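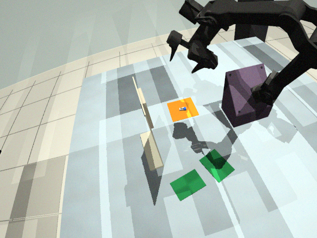
ok boat thread, bc three people asked what we ended up doing with the Danzer. Short version: bought her. Long version, I did the cabin layout on a big tabletop first with whatever I could grab. Think of a purple wedge, an orange square, two green rectangles. Wedge = bow berth, square = galley, rectangles = the two settees. Moved them for an hour. Settees still too short for Pongsak lol

Survey came back mostly fine. Soft spot in the deck by the port stanchion, bit of weeping at one window. Surveyor wants the cutless bearing done before she goes back in

Engine has 800 hours. Started second try. Previous owner kept evry receipt in a bread bag, which I respect

Haul out at Berncombe is the pain. Yard quoted 900 for lift, wash and chock and that's before anyone touches the bearing. Trellevell is cheaper but you wait til August and you can't work on your own boat there. So, Berncombe

Thitima Pongsiri (same model, two slips down from our old spot) says rip out the forward holding tank now while the berth is off. Smells like good advice. Smells like something anyway

Cushions: going with the Trosteo foam, the firm one. Had the soft stuff on the last boat and you wake up on plywood by 3 am

Things I'm keeping: the alcohol stove, the ugly brass lamp, the folding table even tho it only folds when it wants to

Things going: carpet. Who puts carpet in a boat. Carpet up the SIDES

Still need a mainsail cover, over 2 weeks of emails with the canvas guy and no price yet. If anyone has a used one for a 28 ft boom up boat message me, color dosen't matter

Pongsak Khamphan wants it on record that he voted for the one with standing headroom. Noted. Off to find a bearing puller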